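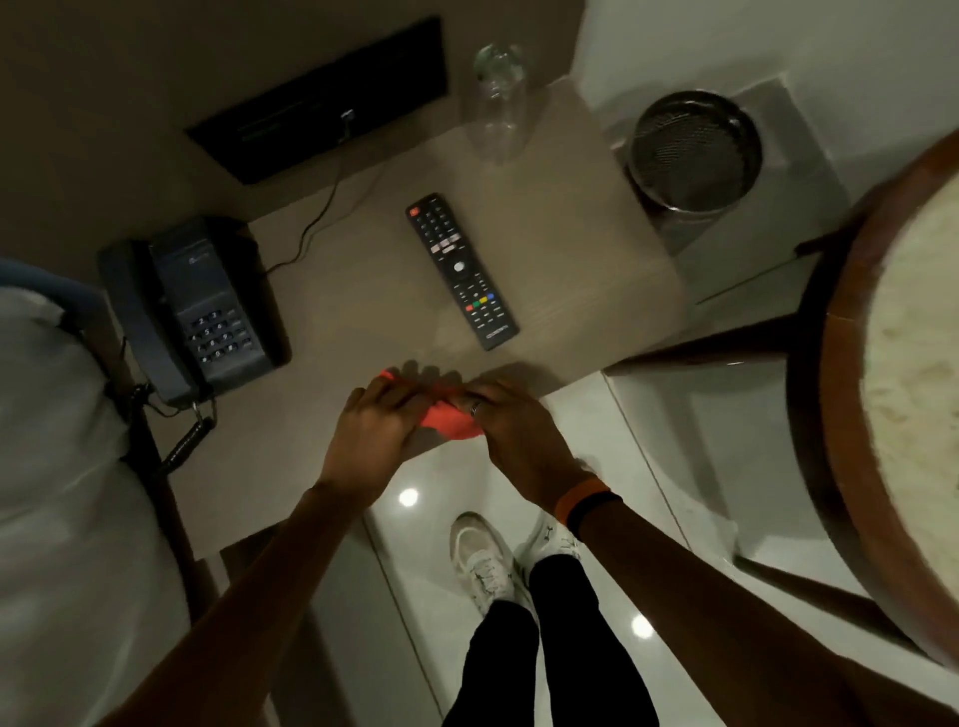

Holding a red cloth at the table.

Napkins for a small cafe: cloth or paper?
June | posted by perside_fan | 2 min read

We have 14 seats and go through a lot of paper napkins. I'm thinking of switching to cloth. Has anyone done this and kept the numbers?

14 replies

killis_road
We switched two years ago. Buy more than you think. You need one set in use, one in the wash and one on the shelf. Cotton only. Polyester just pushes the soup around.

dudico
I'd stay with paper. Washing is cheap but folding takes staff time, and it always lands on whoever is closing. We lost roughly 5 hours a week to it.

killis_road
Five hours sounds like a lot for napkins. Are you ironing them?

dudico
Yes. They look bad otherwise.

killis_road
Take them out of the dryer early and fold them right away. We quit ironing and got no complaints.

rastogi24
Depends on the menu. We do cloth at dinner and paper at lunch. Tomato and turmeric stains are the real cost. Go with a dark or strong color, white won't last.

dudico
Strong colors fade unevenly, though. After a few months ours didn't match.

perside_fan
Thanks. I'll order 24 in cotton and try them at dinner only. Does anyone soak theirs before washing?

rastogi24
Overnight, cold water. Hot sets the stain.

Share | 14 comments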